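The drawer that would not stay where the software put it

A conversation with the lead developer of Paritz

The first version of Paritz was a single script. It read the positions of two robot arms, printed them to a terminal, and stopped when somebody pressed a key. "I was quite proud of it," says the lead developer, who asked me to leave names out of this article, because the work belongs to a small team and it is difficult to be fair to everyone in it. "It had one function, and the function was to tell me a thing I could see with my own eyes."

Today Paritz is the layer that sits between a task planner and two arms at a workbench. It receives a plan made of short steps, checks whether each step still makes sense, and passes it to the controller or sends it back. The planner is called Bultier and was written by a different part of the same group. The tool for recording and replaying trials is Tresta. I spent a morning and part of an afternoon with the developer, mostly talking about a drawer.

I asked first why a drawer. There are many tasks in the field which look more impressive.

"A drawer has only one thing it can do," the developer told me. "It goes out and it goes in. So when your software fails with a drawer, you cannot blame the complexity of the world. And then there is the inside of it. You want to put something there, or take something out, and for this the hand must go into a narrow space with walls on the sides. This is where the planning people and the control people begin to argue."

The argument, as it was explained to me, is about who owns the last few centimeters. A planner likes to compute a complete path before anything moves. It knows the shape of the cabinet, it knows the shape of the hand, and it finds a line between them. But the cabinet is not fixed to the table. If the arm pulls the handle a little crooked, the whole cabinet turns with it, and the path that was free a moment ago goes now through a side wall.
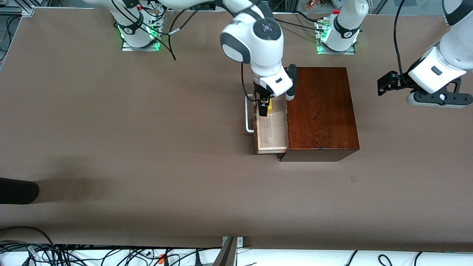
The right arm with its fingers in the open drawer, next to a small yellow object. The left arm is holding nothing.

"In the beginning we planned both arms together, always," the developer said. "It was very elegant in the paper. Two arms, one big problem, one solution. But if one arm was late, the other arm had to be late also, even when it had nothing to do with the drawer. So the robot looked like two people carrying a sofa when there was no sofa."

The current approach is more modest. Bultier gives each arm its own list of steps, and Paritz keeps a small table of which step needs which region of space. An arm may begin a step only if the region is free. When the right arm claims the space in and over the drawer, the left one is told to wait in a posture from which it can start quickly. I said this sounds like the railway, with signals and blocks. The developer agreed, and added that an early module was named Xavier for a long time, and that its whole job was to be the signalman.

What happened to Xavier? "It became too clever. It tried to guess what the other arm would want, and to reserve this in advance. With two arms you can then get a situation where both have reserved something and both are waiting. We had it standing like this for a whole lunch break. We came back and it was still standing, very polite." The module was removed last August and replaced by a plain rule. If two arms wait for each other, the one with the shorter remaining step goes back to its resting posture and asks again.

I was interested to know how such a decision is checked, because a plain rule is also a rule that somebody can dislike. Here Tresta comes in. Each trial at the bench is saved with the commands, the joint readings, the views from the cameras and the decisions of Paritz, including the steps it refused. The collection held 3532 trials when we spoke. Of these, 3087 can be replayed in full against a new version of the software. The others are from the early period, when the clocks of the different computers did not agree, and the developer speaks about them a little like one speaks about old photographs with no date on the back.

"We don't delete them. Sometimes I look in them for a strange case. But I cannot use them to say that version B is better than version A, and I had to explain this in many meetings."

A replay does not move any arm. It feeds the old readings into the new code and asks what the new code would have decided at each moment. The first difference is marked, and after this point the replay stops, for the reason that the recorded world no longer fits the new decision. "People want us to continue after the first difference," the developer said. "They say, just simulate the rest. But then I have a half real trial and a half imagined trial, and I know that in two weeks I will forget which half is which."

Much of our talk was about perception, which in this project is kept small on purpose. There is a fixed view over the bench, and there is a view from the wrist. The fixed view is used to find the cabinet and to estimate how far the drawer is out. The wrist view is used near the handle and near the object.

The two do not always agree. The fixed view can be blocked by the arm itself, exactly in the moment when the arm is doing the interesting part. The wrist view is never blocked in this way, but it moves with the hand, so it becomes blurred when the hand is quick, and a large part of what it sees can be bare table. 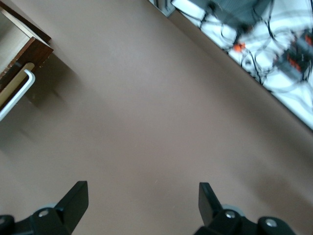
Does the wrist camera replace the fixed one once the hand is near the cabinet?
The fixed view stays in use for the whole step. Paritz gives more weight to the wrist view when the hand is close and slow, and gives it back to the fixed view when the hand is moving fast.

This weighting was the subject of a disagreement that lasted most of a winter. One colleague wanted to learn the weights from data. The developer wanted a formula that can be written on one line. In the end they did a small comparison with 600 of the replayable trials, and the learned weights were slightly better in the average case and much more difficult to understand in the bad cases. The team took the formula. "I would like to say that I won," the developer told me, "but we kept the learned version in a branch, and every few months someone shows me a plot."

The formula has also a weakness, and I was shown it without asking. When the hand turns quickly away from the cabinet and then stops, the wrist view becomes sharp again and the software trusts it again, although the handle may be only at the border of the view. The position of the drawer then jumps a little. To the controller, a jump looks as if the drawer has moved by itself. Paritz now ignores any drawer motion when no finger is in contact with the handle and the estimated motion is smaller than a threshold. The threshold is a number in a file, and the developer admitted that it was found by trying.

"Every robotics program has such a file," the developer said. "In ours, each number must have a comment with who changed it and which trial was the reason. There are 40 numbers in it. When somebody wants to add one more, I ask if we can remove another one. Usually the answer is no, but the question is good for us."

I asked about contact, because the gripper goes between walls. How does the program know that it touches the side of the drawer and not the thing it wants to take? The answer was longer than I expected. The arm measures the torque in its joints, and from this Paritz estimates a force at the fingers. A force that grows in the direction of the drawer's motion is treated as the drawer sliding or reaching its end. A force across this direction is treated as a wall. If a wall is felt before the fingers begin to close, the step is stopped, the hand goes up by a small amount, and the planner is asked for a new entry. If it is felt while the fingers close, the closing is allowed to finish.

"The second part was a fight too," the developer said. "By the book you should stop always. But when the fingers are closing, a light touch on the wall is normal, the space is small. In the first version we stopped every time and the robot was going up and down over the drawer like a bird that drinks. We had many steps of this kind in Tresta, and the replay showed us that the closing would have been fine in nearly all of them."

The next work is on the messages. When Paritz refuses a step, it gives a reason, and at the moment the reason is a code which only the authors can read. The new version will write a short sentence, with the region, the arm and the trial number. The developer has already a list of sentences on paper and crossed out several while we were speaking, for being too long. One that survived was "Right arm waits, drawer region taken by left arm." Another was "Step refused, cabinet has turned." I was asked which one I found clearer, as a person from outside. I preferred the second. The developer made a small mark next to it and went back to the bench, where a replay had stopped at its first difference.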